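Two Grippers, One Kitchen Counter
By the Irov workshop desk
2024-04-29

Most gripper comparisons come down to a spec sheet. The team at Lirnholm wanted something closer to daily use, so they built a kitchen counter in simulation and ran two hands on the same seven-axis arm.

The first was a plain parallel-jaw gripper with two fingers. The second was the Akpalu, a three-finger design that closes around an object from all sides. Each one got 100 attempts at picking up a small part with a narrow stem and a wide, flat base. The controller and the starting pose stayed the same.
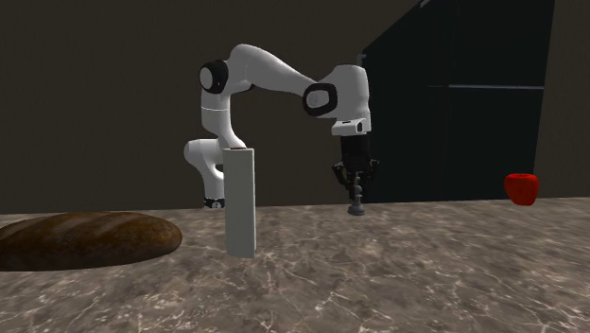 The parallel-jaw gripper over the small grey part, with a loaf of bread and a tall white block also on the counter.

The two-finger hand missed 14 times. In most of those runs the fingers came down a little off center and touched the base before they reached the stem. The Akpalu missed 11 times, but it was slower, taking almost twice as long to close. It also needs more room at the sides, and the planner rejected several approaches near the white block.

Camera placement made a bigger difference than the team expected. Moving the virtual camera from the wrist to a fixed spot above the counter cut the two-finger misses to 3. The Akpalu runs with the fixed camera are not finished yet.

Lirnholm uses its own software, Trornusance, to log every attempt, including finger position and contact force. Simulated contact is still only a model – thin stems are hard to get right – and the team plans to repeat the test on a real arm in August.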